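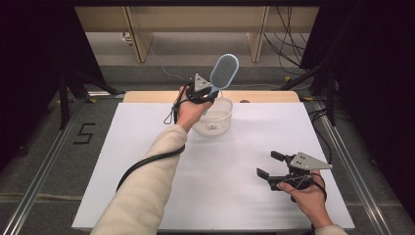 2.2 손잡이가 긴 소품과 소형 바구니의 수납 관계

생활 소품의 수납을 다룬 기존 논의는 대체로 옷, 책, 식기처럼 부피가 크고 형태가 일정한 물건을 대상으로 하였다. 화장대나 세면대 주변에 놓이는 빗, 머리끈, 손거울, 면봉통 등은 '기타 소품'으로 한데 묶이는 경우가 많다. 그러나 이들은 하루에 여러 번 꺼냈다가 다시 놓는 물건이며, 제자리에 돌아가지 않을 때 탁자 위가 어지럽다고 느끼게 하는 주된 요인이기도 하다. 본 절에서는 이 가운데 손잡이가 긴 소품을 따로 떼어, 작은 바구니에 넣을 때 나타나는 자세와 위치의 문제를 다룬다.

분석 자료는 Lirnent 생활수납 기록집에서 가져왔다. 이 기록집에는 소품 정리 행위가 646건 실려 있으며, 물건의 종류, 용기의 종류, 넣은 뒤의 자세가 각각 별도 항목으로 기재되어 있다. 자세 항목이 비어 있거나 용기를 특정할 수 없는 기록을 제외하고 남은 500건을 분석에 사용하였다. 제외된 기록은 주로 머리핀이나 고무줄처럼 크기가 작아 자세를 구분하는 것이 큰 의미가 없는 물건이었으므로, 본 절의 관심 대상에는 영향이 크지 않다고 판단하였다.

용어는 다음과 같이 정한다. '머리 부분'은 빗살이나 솔이 붙은 넓은 쪽을, '자루'는 손으로 쥐는 쪽을 가리킨다. 용기의 '입구'는 위쪽 테두리로 둘러싸인 열린 면이다. '세워 넣기'는 물건의 긴 축이 바닥면과 수직에 가까운 상태, '기대어 넣기'는 물건이 입구 테두리에 걸쳐 비스듬히 놓인 상태, '눕혀 넣기'는 긴 축이 바닥면과 나란한 상태를 말한다. 세 자세의 경계는 각도로 엄밀히 나누지 않고, 테두리에 닿는지 여부와 바닥에 닿는 면을 기준으로 하였다. 기록집의 원래 표기가 '꽂음'으로만 되어 있는 경우에는 첨부된 메모를 읽고 세워 넣기와 기대어 넣기 중 하나로 다시 분류하였으며, 메모가 없으면 세워 넣기로 두었다. 이 처리 때문에 세워 넣기가 실제보다 많게 집계되었을 수 있다.

그림 2. 타원형 머리의 머리빗과 흰색 플라스틱 소형 바구니. 머리 부분이 위를 향한 상태.

그림 2의 머리빗은 연한 파란색 자루에 타원형 머리가 붙은 형태로, 하늘색 쿠션에 가는 솔이 촘촘히 심겨 있다. 이런 빗은 머리 부분과 자루의 폭이 뚜렷이 다르기 때문에 어느 쪽이 아래로 가느냐에 따라 용기 안에서 차지하는 면적이 달라진다. 자루를 아래로 하면 바닥면을 적게 쓰고 솔이 다른 물건과 맞닿는 일도 줄어든다. 대신 무게가 위로 쏠려 기울기 쉽고, 바구니가 가벼우면 바구니까지 함께 넘어갈 수 있다. 머리 부분을 아래로 하면 안정성은 나아지지만 솔 끝이 바닥이나 벽에 눌리고, 꺼낼 때 옆에 있던 머리끈이 솔에 걸려 따라 나온다.

기록집의 서술도 대체로 이와 일치한다. 타원형 빗을 넣은 기록에서는 자루를 아래로 한 경우가 우세하였고, 납작한 일자형 빗에서는 방향에 따른 차이가 거의 나타나지 않았다. 일자형 빗은 머리 부분과 자루의 두께가 비슷하여 방향을 가려 넣을 이유가 적은 것으로 보인다. 손거울은 타원형 빗과 윤곽이 비슷하지만 눕혀 넣기가 많았다. 유리면이 바구니 벽에 부딪히는 것을 피하려는 의도가 메모에서 여러 차례 확인된다. 윤곽만으로 수납 자세를 예측하기는 어려우며, 손상되기 쉬운 면이 어디인지를 함께 보아야 한다.

용기 쪽의 조건으로는 깊이, 벽의 형태, 무게를 검토하였다. 깊이는 자세를 결정하는 가장 직접적인 조건이다. 빗의 자루보다 얕은 바구니에서는 세워 넣기가 유지되기 어려워 기대어 넣기로 바뀌고, 빗 전체가 들어갈 만큼 넓은 바구니에서는 눕혀 넣기가 늘어난다. 문제가 되는 것은 그 중간 크기로, 자루의 일부만 들어가고 눕히기에는 좁은 용기이다. 이러한 용기에서는 같은 사람이 같은 빗을 넣더라도 기록마다 자세가 달랐다. 먼저 들어 있던 물건이 자루를 받쳐 주는지에 따라 결과가 갈리기 때문이다.

벽의 형태는 구멍이 난 격자형과 막힌 판형으로 나누었다. 격자형 바구니는 내용물을 밖에서 어느 정도 확인할 수 있어 찾는 시간을 줄여 준다는 평가가 많았다. 한편 자루 끝이 가늘거나 고리가 달린 빗은 격자 구멍에 걸리는 일이 있으며, 꼬리빗에서 이 문제가 가장 자주 언급되었다. 자루 끝이 둥글고 굵은 빗에서는 같은 문제가 보고되지 않았다. 판형 용기는 걸림이 없는 대신 바닥에 떨어진 머리카락과 먼지가 보이지 않아 청소 시기를 놓친다는 지적이 있었다. 격자형이라도 바닥이 막혀 있으면 사정은 비슷하다.

무게에 관해서는 Zeltora 소형 바구니와 Grindolau 도기 컵의 기록을 나란히 읽었다. 두 용기는 입구 크기가 비슷하나 재질이 달라 빈 상태의 무게 차이가 크다. 도기 컵에 빗을 하나만 꽂은 기록에는 넘어짐에 대한 언급이 없었다. 플라스틱 바구니의 경우 빗이 하나뿐일 때 기울어졌다는 메모가 있고, 면봉통이나 작은 로션 병을 함께 넣은 뒤에는 그러한 언급이 사라진다. 가벼운 용기에서는 낮고 무거운 물건을 먼저 넣고 긴 물건을 나중에 넣는 순서가 유리하다. 다만 기록집은 순서를 독립된 항목으로 두지 않았으므로, 이 해석은 메모가 남아 있는 기록에 한정된다.

바구니가 놓인 위치도 함께 살펴보았다. 탁자 안쪽 가장자리에 둔 바구니는 앞쪽의 작업 면을 비워 두는 데 유리하고, 긴 소품이 위로 솟아 있어도 시야를 크게 가리지 않는다. 반면 손을 뻗는 거리가 길어져 물건을 위에서 수직으로 내려놓기보다 비스듬히 밀어 넣게 되며, 그 결과 기대어 넣기가 많아진다. 탁자 앞쪽이나 옆쪽에 둔 바구니에서는 세워 넣기가 상대적으로 잘 유지되었으나, 소매나 팔꿈치에 걸려 바구니가 밀린다는 불편이 기록되어 있다. 안쪽에 두는 경우에는 벽과 바구니 사이에 손가락이 들어갈 여유를 남겨야 기울어진 빗을 바로잡기 쉽다.

표면의 색과 대비도 정리 행동에 영향을 주는 것으로 보인다. 흰 탁자 위에 흰 바구니를 둔 경우, 탁자에 남은 유색 소품이 쉽게 눈에 띄어 다시 넣는 빈도가 높았다는 메모가 있다. 반대로 흰 면봉이나 투명한 고무줄은 오래 남아 있는 경향이 있었다. MacRitchie 분류표는 소품을 용도에 따라 묶도록 권하지만, 탁자 위에 남기 쉬운 물건을 파악하려면 용도보다 크기와 색을 기준으로 한 구분이 실용적이다. 본 연구에서는 분류표의 용도 항목을 유지하되 크기와 색을 보조 항목으로 추가하였다.

이상의 검토에 따라 이후의 분석에서는 손잡이가 긴 소품을 머리 부분과 자루의 폭 차이가 큰 것과 작은 것으로 나누고, 용기는 깊이를 우선 기준으로 삼아 구분한다. 벽의 형태와 무게는 깊이가 비슷한 용기끼리 비교할 때만 사용한다. 기록집에 용기 깊이가 수치로 기재되지 않은 경우에는 함께 적힌 물건이 어디까지 들어갔는지를 보고 얕음, 중간, 깊음으로 구분하였다. 이 구분은 물건의 길이에 의존하므로 용기 자체의 성질로 읽어서는 안 된다. 예를 들어 같은 바구니가 짧은 휴대용 빗에 대해서는 깊음으로, 자루가 긴 빗에 대해서는 중간으로 기록될 수 있다.

젖은 상태의 빗은 별도로 다루지 않았다. 세면대 주변의 기록 중에는 물기를 말리기 위해 일부러 빗을 테두리에 걸쳐 둔 사례가 섞여 있으나, 기록집의 항목만으로는 이를 일반적인 기대어 넣기와 구별할 수 없었다.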